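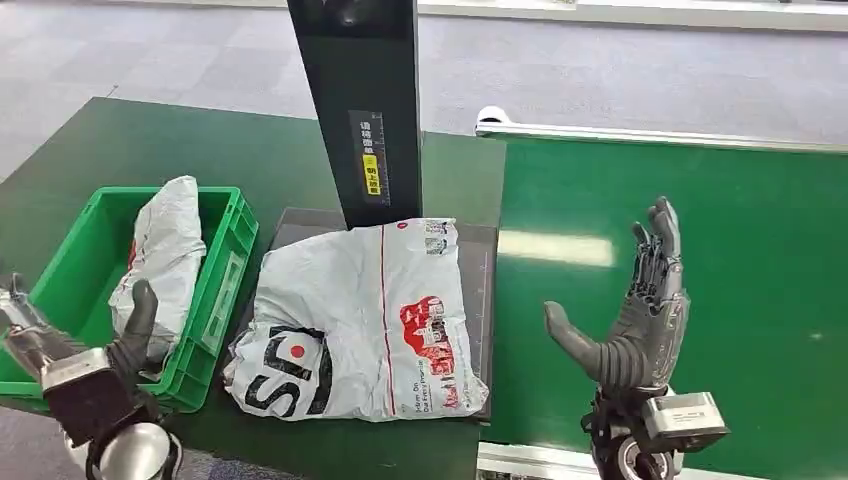

Page last changed: August, parcel intake section

About Overgaard Parcel Measuring

Overgaard weighs, measures and forwards soft parcels for online sellers who do not run their own dispatch room. The company has one site, in Brinton, and 28 employees. Most of what passes through is clothing and textiles in plastic mailers. Rigid cartons are accepted but make up a small share of the volume.

How a parcel is handled

Bags come to the measuring table in ventilated green crates. Each bag is placed flat on the gray platform, label side up, with its long edge parallel to the printed ruler. Length and width are read from the platform and height from the scale on the upright post. Bags that hold their shape are measured as they lie. Bags with trapped air are pressed down once with the flat of the hand before the height is taken. The reading is entered against the label number, and the parcel goes to the green belt beside the table.

A parcel whose label is creased across a barcode is set aside and relabeled. Torn bags are placed in a second bag, and both weights are recorded. The seller is billed on the first.

Capacity

A table handles around 500 bags in a shift. The count is lower in weeks with many returns, where bags have been opened and taped shut again and the height has to be taken at two points. Seller accounts currently stand at 383. Platforms are checked against reference weights every Wednesday before the first crate is opened.

People

Przemysław Dudek manages the site and the measuring tables. Tove Eskildsen handles seller accounts and billing questions, including disputes over dimensional weight. Yhon Zapata is responsible for calibration records, which are kept for 11 months and sent to sellers on request.

Related services

Storage of unsold stock is arranged through Mikcombe under a separate agreement. Overgaard does not pack goods, supply bags or print seller artwork.

Deliveries to the site are received at the rear door until 4:30 p.m.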